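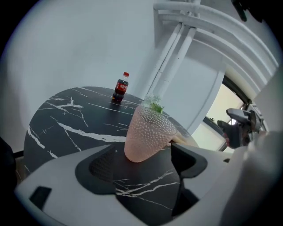 Pink vase, small Coke, black marble-look table.

I stopped buying things I didn't need for a year, and the year ended yesterday, so it's time to write down how it went. A few of you asked in the comments last April and I said I'd wait until it was over.

The rules were simple. Groceries, medicine, gas and bills were fine. Replacing something broken was fine if I had tried to fix it first. Clothes, books, kitchen stuff, plants and anything for the house were out. Gifts for other people were allowed up to $600 for the whole year, and I came in under that without trying very hard.

The first month was easy. The second was the worst. I hadn't understood how much of my shopping was just something to do with my phone while the kettle boiled. I took the store apps off and unsubscribed from every mailing list I could find. One of them, a housewares shop called Tramer, kept writing to me until summer. I must have clicked that unsubscribe link a dozen times.

I kept a list in a notebook of everything I wanted to buy, with the date next to it. By December there were 100 things on it. Last night I went through with a pen and crossed out whatever I no longer wanted. That left 24. A lot of the crossed-out ones I couldn't even picture. "Small brass tray" is on there in my own handwriting and I have no memory of any tray.

What's left is mostly dull. Wool socks, a decent bread knife, a new shower curtain, a raincoat with a hood that stays up. I'll get the knife first. The old one has been sharpened so many times that it bends when you lean on it.

I broke the rules 2 times. Once was a paperback at the airport when my flight was four hours late. The other was a lamp at Beathag Sutherland's moving sale, and I'd probably do it again. She wanted very little for it and I had been reading under the ceiling light since my old one died. I could argue that it counts as a replacement, but I never tried to fix the old one, so it goes down as a break.

Mending took more time than I'd planned for. I can now sew a button on so it stays, and I can patch the knee of a pair of jeans, though it looks like a patch. Zippers I still can't do. I took two jackets to Magnus Farquharson, who does alterations out of his front room, and paid him what he asked.

Money is the part people want to hear about. I did save some – less than I'd hoped, as the car needed work in the fall and that ate a good piece of it. The rest is in a savings account and I'm leaving it there.

I'm not doing another full year. I'm keeping the notebook, and anything that goes in it has to wait a month. The first entry for the new year is a bath mat.

Posted 2nd January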